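Refurbishment of a Day Surgery Recovery Area: Ventilation and Layout

Project report, Building Services Engineering, second year

1. Background

The Mava unit is a day surgery building with one recovery area on the ground floor. The area was laid out as an open bay and was later divided with fixed partitions, which left two of the bed spaces with no supply grille of their own. The estates team asked for a study of whether the existing air handling plant could serve a revised layout, or whether a second unit would be needed.

This report covers the ventilation design and the order of works. Medical gases, nurse call and fire alarm alterations were outside the scope and are mentioned only where they affect ceiling space.

2. Existing conditions

A survey was carried out in March. The recovery area has a floor area of 187 square metres, including the staff base and the dirty utility. The main supply duct runs above the corridor and enters the area through a single fire damper. The measured supply was 520 litres per second against a figure of 556 on the original commissioning sheet. Part of the shortfall was traced to a length of crushed flexible duct above the staff base. The rest was not explained.

Ceiling voids were opened in four places. The void is shallow at the north end, where a downstand beam and a drainage pipe cross. Any new duct on that side has to pass beneath the pipe, and the ceiling would need to drop locally to cover it.

3. Options considered

Option A keeps the existing plant and replaces the distribution ductwork only. Option B adds a small air handling unit on the roof, made by Carkovon, to serve the north end. Option C removes the partitions and returns the area to an open bay.

Option C was rejected by the client at the first meeting on privacy grounds. Option B gave the best margin on airflow but needed a crane lift, a new roof penetration and structural checks on the plinth. Option A was taken forward, on condition that the fan could reach the original duty.

4. Fan and noise check

The fan curve was obtained from the operation and maintenance manual. With the new ductwork the operating point falls inside the stable part of the curve, and the motor does not need to be changed. Noise was calculated at the nearest bed head and came to 48 dB before attenuation. This is too high for a recovery area, so an attenuator was added after the fire damper - the only straight length long enough to take one.
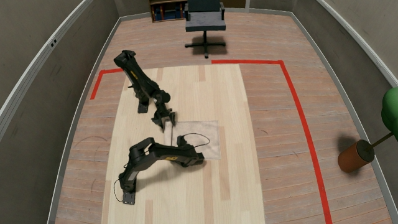
The attenuator adds resistance, and the calculation was repeated with it included. The fan speed rises slightly but stays within the range of the existing inverter.

5. Order of works

The Ghanem ward next door stays open throughout, so noisy work is limited to evenings. Lila, the smaller procedure suite, can take recovering patients while the north end is closed. The area is split into two phases with a sealed temporary screen between them. Each phase ends with a duct clean, balancing and a deep clean before handover.

6. Limitations

The survey was done with the area in use, and two grilles could not be reached. Leakage in the existing riser was assumed and should be tested before the ductwork is ordered. Costs were taken from a price book and have not been checked with a contractor.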